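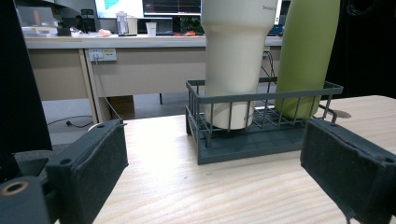
Questions people send us before they pay somebody to make them famous. Answers by Sachiko Sekiguchi, with corrections from Nazmiye Saraç where she thought Sachiko was being too kind.

## Do I need a personal brand?

Probably less than the person selling you one says. If your customers find you by word of mouth, a weekly post about leadership won't change much. Ask your last 20 customers how they heard of you before you spend anything.

## An agency promised me "guaranteed placements." Is that real?

It's real in the sense that something will get published. Ask where. Guaranteed usually means paid, and paid usually means a contributor page or a sponsored section that few people open. One founder at Okstead showed us a list of 70 placements. We found 40 of them were the same press release on different sites.

## What about "as seen in" logos on my website?

Only if a reporter wrote about you. If you bought the slot, a careful buyer can find that out in a minute or two, and then they wonder what else you bought.

## Should I pay for an award?

No. An entry fee is one thing — plenty of decent trade awards charge one. A "winner's package" that shows up before any judging has been done is a bill.

## Can someone else write my posts?

Sure, lots of people do it. Read every word before it goes out, though. Idutel let a ghostwriter run its chief executive's account for a whole September and he was asked on a panel to defend an opinion he had never read.

## How many followers should I aim for?

We don't set a number. We'd take 1,000 people in your trade over any larger crowd picked up with giveaways. If an agency's report opens with impressions, ask for the inquiries instead, with dates.

## Does any of this ever work?

Sometimes. Gündoğdu, a small freight broker, answered reporters' calls the same day for a year and now gets quoted without asking. Resance tried a book and a podcast and couldn't point to one sale from either.

## What does a first call with you cost?

Nothing. We take them Monday mornings, and we may tell you to keep your money.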